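November 2023
by Ulises Ojeda

I've been promising for weeks to write something about the Wamik dub, and every time I sat down to do it I ended up watching another episode instead. Well, I've now finished it, all 40 episodes, most of them with a blanket over my knees and a pot of tea going cold beside me, and I have rather a lot to say, so do get comfortable.

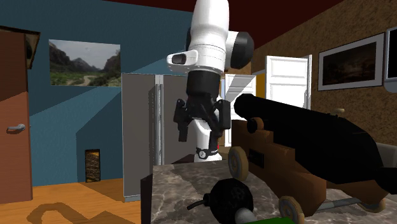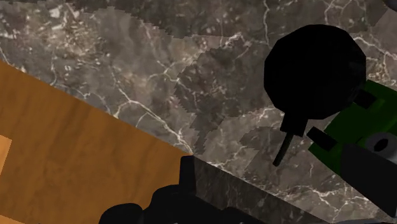
I should admit first of all that I came to Wamik as a subtitles person. I watched the first dozen episodes in the original back in May and was quite settled in my ways, thank you very much. I had the voices in my head and didn't want anyone moving the furniture. Then my sister came to stay with her knitting, and you can't read subtitles and turn a heel at the same time (she has tried, and the sock was never right), so we switched over to the English track and started again from the beginning.

And oh, it's lovely! It took me three episodes to stop comparing and after that I was gone. The actress playing Lusero, the ferry captain, has this low, slightly scratchy voice, as if she's spent thirty years shouting over an engine, and she hardly ever raises it. In the original Lusero is much sharper, always snapping at the deckhands. The English Lusero sounds tired and fond of them. I wasn't sure I liked that at first, and I do think the mutiny episode loses a bit of its bite, but when she reads her brother's letter aloud near the end she nearly undid me. My sister had to put the knitting down.

Painemal is where I expect people will disagree with me. He's the comic one, the cook who thinks he's a poet, and they've gone terribly broad with him. There's a sort of wobble on every vowel. My nephew adores it and does the voice at the dinner table. I found it hard going until the kitchen fire, when the wobble suddenly drops away and he talks quite plainly for a whole scene, and then I saw what they'd been saving it for. Whether that's worth up to 150 minutes of wobbling beforehand I leave to you.

The script is good too, mostly. A few of the proverbs have been swapped for ones that an English speaker would know, and I missed the originals, especially the one with the goat and the ladder. The songs have been left alone with subtitles underneath, and I was glad of it. There's a shanty in the harbour episode that I've been humming in the shops ever since.

My one real grumble is the sound mix. The waves are very loud! I had the remote in my hand the whole way through, up for the whispering and down again for the storms, and I'm sure next door know the plot by now.

I've still got the spin-off film, Nakevico, waiting on the shelf, with the same English cast as far as I can tell from the back of the box. My sister's coming again before Christmas and has made me swear not to start it without her. She's bringing the other sock.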